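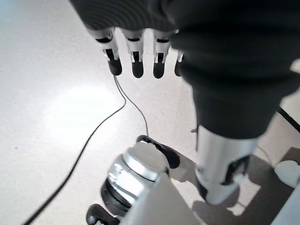

*Fingers down over the floor at Adberg, sleeve on, cables everywhere as usual.*

**1/** OK, thread time. I've been teaching a robot to pick things up off the floor by remote control and I have so many feelings about cups now.

**2/** Short version for anyone new: I wear the glove and the headset, the robot copies my arm and hand, and everything gets saved as a demo. Do that enough times and the Vuramia people train on it overnight. I'm the "enough times" part.

**3/** My running total is 2675 demos since June. I keep the number on a sticky note over my desk and yes, I update it before I get coffee.

**4/** The floor stuff is hard! On a table you can be sloppy and come in from the side. Down at floor level the forearm wants to be where the floor already is, so you have to drop in from above with the fingers hanging straight and only curl at the very end. My first week I curled way too early, every time, and the robot faithfully learned to curl way too early.

**5/** Also the thumb. My thumb and the robot's thumb do not agree about where they start. I have to put mine somewhere that feels totally wrong - kind of like hitchhiking with a sprained wrist - and then it lines up.

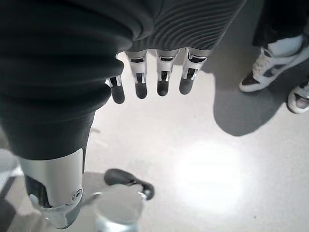
**Maj-Britt Sæther** · December 20, 2018

**6/** Clear glass on a pale shiny floor. Whoever picked this combo (it was me, I picked it) should have to do the whole set. Through the headset the rim is this faint little circle and the rest is just more floor. I've started going by the rim only, thumb tip close to it first, then a pause, then the fingers.

**7/** The pause is a whole argument, by the way. Değirmenci wants demos with no hesitation at all, one smooth motion. I say if I need to stop and look, the robot probably does too. We settled on keeping pauses under 2 seconds and trimming anything longer. I'm still a little grumpy about it.

**8/** Somebody always stands by during the floor sets with a hand near the stop button. If you're that person: plant your feet and keep them planted. I steer by what's in view, and a shoe that wanders off halfway through a reach throws me every single time.

**9/** A friend asked if it wouldn't be easier to just grab the arm and move it by hand. For big slow motions, sure, and we do that for drawers. You feel the weight and the drawer kind of tells you which way it goes. But you can't hold an arm and work four fingers and a thumb with the hands you've got left. I tried. I looked like I was losing at Twister.
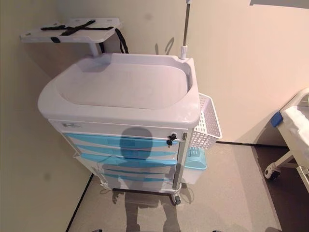 **10/** Next up is the trolley in the corner by the bed. Blue drawers, key in the lock on the top white one, basket and bin hanging off the side. I'm starting with putting things *into* the tray, which has that nice thick rim, and leaving the key for a day when I've slept.

**11/** Something I didn't expect: the robot's own shadow. Come at the trolley with the light behind you and there's a big dark person lying right across the drawers. I want demos with it and without it, so the model doesn't get attached to either one.

**12/** Today's plan was 28 good ones. "Good" meaning I'd be okay with the robot doing exactly that forever. That's really the only test I use anymore. If I bumped something or took a weird route because my shoulder itched, it goes in the trash, even if it technically worked.

**13/** Gear question, since people always ask: the glove talks to the robot through Gomport, and the setting that helped me most was turning the motion scale *down*. My hand moves a lot, the robot's moves a little. Slower, but my wrists stopped shaking the whole arm.

**14/** If you do teleop with glassware, please tell me how you handle the rim thing. Tape around the edge? Different lights? I don't love tape because then it learns tape. Replies open, I'm back on the headset after lunch.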